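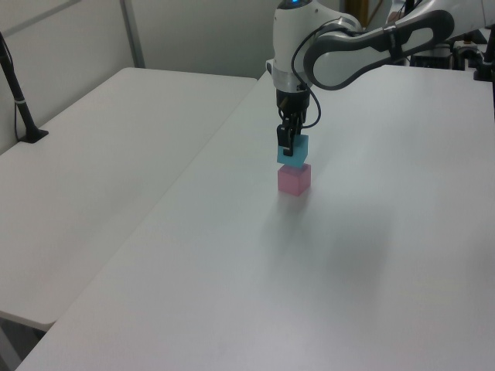

Page 3 of 7

Speaker notes: Plakeo arm kit, is it worth the money?
Colm Rafferty, 10 June 2020

Start with the cubes. Leave the slide up while people sit down. Blue cube in the gripper, pink cube on the table, almost touching. Ask who has seen this exact task in a sales pitch. Wait for hands.

Say: stacking is the demo every vendor picks, and Plakeo picked it too. A cube has flat sides, it doesn't bend, and it sits still. Point at the blue one. It's held a little off level. With a cube you may get away with that. Try it with a bottle cap.

Then the claim. The Plakeo brochure says "ready to work in 60 minutes." Our first install at Utberg took nearly 200. Most of that went on the gripper setup, and the manual skips two screens you have to click through. Sinéad Mulligan did the second install with my notes in her hand and got it down to 70. Better. Still over the number on the box.

Don't be mean about the arm itself. It moves smoothly and it's quiet. If somebody asks whether I'd buy the hardware alone, say maybe.

The service plan is where I get grumpy. Read the line out loud: "remote tuning included." Ask what tuning means. I asked them three times and got three different answers. One of them was a link to the brochure.

Next point, clutter. A big clean white table is a kind place to work. The packing bench at Dratovness has tape, labels, coffee and somebody's elbow on it. Plakeo told us the kit "adapts to real spaces." We asked for test results from a messy bench and were promised them by November. Put that on the slide in large type.

Compare with Oberholzer (short, don't drift). Costs more, fewer promises, manual runs to 47 pages and all of them are useful. Their sales guy told me flat out that it wouldn't handle our soft pouches. I liked him for that.

If time is short, drop Oberholzer and go to questions.

Likely question: would you renew the trial? Answer: only with our parts, on our bench, and with Sinéad running the clock.

Next slide: price table.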